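Week 3: Reading a balance sheet without falling asleep

Right, welcome back. I've typed these up from my own scribbles, so forgive the odd half-thought. If you missed last week's session on profit and loss, do read that handout first or you'll be a bit lost by the second page of this one.

Last week we asked how much a business earned over a year. This week it's what the business has, and what it owes, on one particular day. I always think of it as emptying your pockets on to the kitchen table (wallet, keys, that parking fine you were hoping to forget) and writing down what you find.

The one line you need to remember is this:

Assets = liabilities + equity

Assets are the things the business owns or is owed. Liabilities are what it owes to other people. Equity is whatever is left for the owners. If the two sides don't match, somebody has made a mistake, and when I was training it was nearly always me. I once spent a whole afternoon hunting for £64 that I'd typed into the wrong column!

Current and fixed

Current assets are cash, stock, and money customers should be paying you within the year. Fixed assets are the things you buy to use and keep: vans, buildings, shelving, the office computers. The same object can be either one, depending on who owns it. A desktop computer sitting in the stockroom at Plineo, our pretend-you-work-there shop for this term, is stock, because Plineo sells them. The very same model under the desk at Aitken the bakers is a fixed asset. People trip over this every year, so please go over it twice. 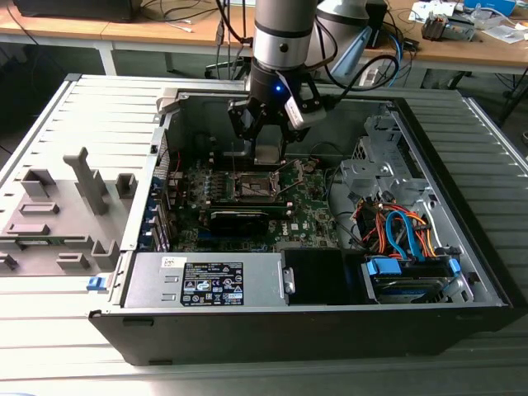
Desktop computer with the side panel open. Stock or fixed asset? Depends whose books it's in.

Depreciation

Fixed assets wear out or go out of date, and we spread the cost over the years we expect to use them. The easy way is called straight line. Take what you paid, knock off what you think you'll get for it at the end, and divide by the number of years. So if Aitken spends £1,100 on a till system, expects to get nothing back for it and plans to use it for 11 years (optimistic, I know, but they're careful bakers), that's £100 a year. No cash leaves the bank when you put that £100 through. The money went when you bought the till, and all you're doing now is sharing it out.

Fraser Paterson asked last time whether land depreciates. Generally no, Fraser, though the building on top of it does. Good question, and there's a bit on it in chapter 11 of the course book.

Things that don't show up

A balance sheet leaves out a lot. Loyal customers, a good name, a baker who never calls in sick – you won't find any of those listed unless somebody has bought the whole business and paid extra for them. That extra is called goodwill, and we'll get to it when we look at Braneck buying Seltia after the break.

For next time

Please do the Aitken exercise on the back page, in pencil if you're anything like me. Bring a calculator too, as the phone signal in our room is dreadful. The March assignment sheet goes out at the end of the session, so don't dash off early!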